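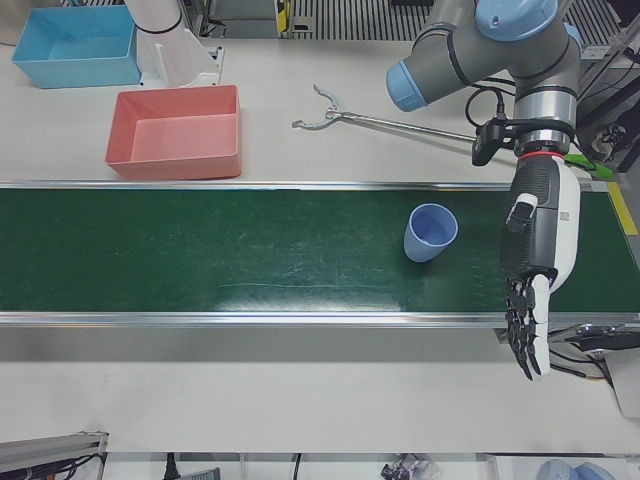 3. The Cup

Sabina Kollár had written the test sheet on a Sunday, and it showed. Line one said cup, blue, upright, belt center. Line two said belt stopped. Line three said hand to approach from the right, close, lift, hold for a count of three, release over the pink bin. After that there were two blank lines and the word REPEAT, underlined.

Osian Landeg read it standing up, with his coat on.

"Why the pink bin?" he said.

"It's nearer."

"The blue one matches the cup."

"The bin doesn't care."

He hung up his coat. The workshop on Jastuditz had one heater, mounted high on the wall where it warmed the ceiling. Members who had been there longer than a winter kept a second sweater in their locker. Osian had been there two winters. He put on the sweater and sat down at the laptop.

The controller was called Zirkis. It had started as a folder on Sabina's home computer and had never been given a better name. It took a position for the wrist, worked out the six joints above it, and then handled the fingers as a separate problem. The separation was deliberate. In October they had tried to solve arm and hand together, and the solver had returned a pose in which the elbow was inside the table.

"Loaded," he said. "Speed?"

"Ten percent."

"It was ten percent last time."

"It worked last time."

"It didn't pick anything up last time."

"It didn't hit anything either."

He set it to ten percent.

The first approach ran clean. The wrist came left along the belt, stopped, and dropped. The fingers closed. The thumb arrived late, by an amount that was visible without the log, and pushed the cup over. It rolled against the near rail and stayed there.

Sabina stood it up again and wrote a mark on the sheet.

The second approach was the same. On the third she watched only the thumb. It waited for the four fingers to report contact and then started its own travel. She had written that rule herself. It had seemed polite.

"It's sequential," she said. "The thumb's waiting its turn."

"You told it to."

"I know I told it to."

She pulled the other chair over. The closing routine was 96 lines, most of them comments. The wait was near the bottom. She took it out and replaced it with a fixed delay, measured from the start of the close, so that the thumb would leave before the fingers and meet them at the cup wall. That left the question of how long the delay should be. The fingers took about 300 milliseconds to reach the plastic, and the thumb had farther to go.

"Negative," Osian said.

"It can't be negative. It's a delay."

"Then delay the fingers."

She looked at the line for a while, and then she delayed the fingers.

While it compiled he went over the hand with a small screwdriver. The screws under the outer casing worked loose on a schedule of their own. He had a jar lid for the ones that came all the way out and a tube of threadlocker he was not allowed to use until Sabina had stopped taking the casing off. He found one loose, a quarter turn, and closed it.

"Goltum wants the bench on Saturday," he said.

Goltum was the model railway group. They had a standing claim on the long tables.

"They can have Saturday."

"All of it. Belt off."

She did not answer. The belt had taken them four evenings to level. It had come secondhand from a packing line, with its rails and its drive and a manual for a different belt. The calibration was tied to it. If the belt moved, every taught position moved with it, and there were 169 of those.

"We could dowel it," Osian said. "Two pins per side. Lift it off, set it back, same place."

"Same place to within what?"

"A tenth, if I ream the holes."

"And if you don't?"

"Then Goltum can use the other table."

She wrote DOWELS at the bottom of the sheet and put a box around it.

The fourth approach started at twenty past eight. The wrist came left, stopped, and dropped. The thumb moved first. It crossed the gap and touched the cup lightly enough that the cup slid instead of tipping, a few millimeters, toward the fingers, which were already closing. The wall of the cup flexed and the force reading on the laptop climbed, flattened, and held.

"Lift," she said.

He pressed the key. The cup went up. It was off the belt by the width of a hand, slightly crooked, leaning toward the far side. Osian counted aloud. At three the arm swung away from them over the upper rail and the fingers opened. The cup hit the lip of the pink bin, turned over once, and dropped inside.

Sabina made a different kind of mark on the sheet.

"The release point's off," he said.

"It's in the bin."

"It hit the edge."

"I'll write that down."

She wrote it down. Then she took the cup out and set it back on the belt, turned it so that the small molding line faced her, and checked its distance to the rail with a steel ruler. The sheet still said REPEAT, and she had not put a number next to it. Osian asked what number she had in mind.

"Until it's boring," she said.

By half past nine they had eleven lifts and two misses. Both misses came after the drive for the index finger had warmed up, and Osian opened a new column for temperature. The release point was moved inward by 15 millimeters and the cup stopped hitting the lip. Nägeli came through from the wood shop with sawdust on his sleeves, watched one full cycle, and asked whether it could do a mug.

"Not with a handle," Sabina said.

"What's wrong with a handle?"

"It depends where the handle is."

He considered this, nodded, and went to find the broom.

At ten she saved the routine under a new name and copied the folder twice. Osian parked the arm and shut off the supply. The brakes engaged one after another, starting at the shoulder. He took a pencil and marked four small crosses on the white tabletop, two on each side of the belt, and measured between them, and rubbed one out and marked it again.

"What size pins?" she said.

"Eight."

"I've got sixes."

"Then sixes," he said, and wrote a 6 beside the first cross.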